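Head view tilted in simulator after changing the torso mount

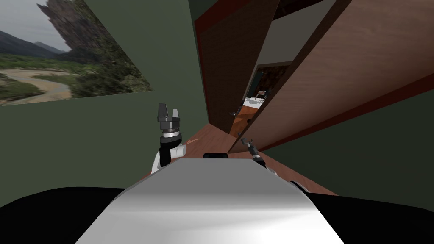 Head view at startup, left gripper open, hallway and doorway past the torso.

Leobardo Medrano
I'm setting up a two-arm robot in Wovau, in the Lastow apartment world. Both arms answer commands and the grippers open and close, but the walls and doors come out on a steep diagonal in the head view. It started when I swapped in the Mowat torso file. Joint states look normal. Where do I start?

brarville_tech
Check the camera's mount rotation first. The torso file has its own head link, and if your old camera offset is still in the robot file you get both rotations added together. Set roll to zero on one of them, save, and reload the world. Reset won't reread the file. Ours was on line 2,039, near the bottom. Then redo the hand-eye calibration, as the old numbers are no good after that.

gantry4
had the same thing in September, reinstalled and it went away

Leobardo Medrano
It was the leftover offset. Walls are straight now. Calibration took 125 poses and the left arm still reads a little high, so I'll run it again tonight.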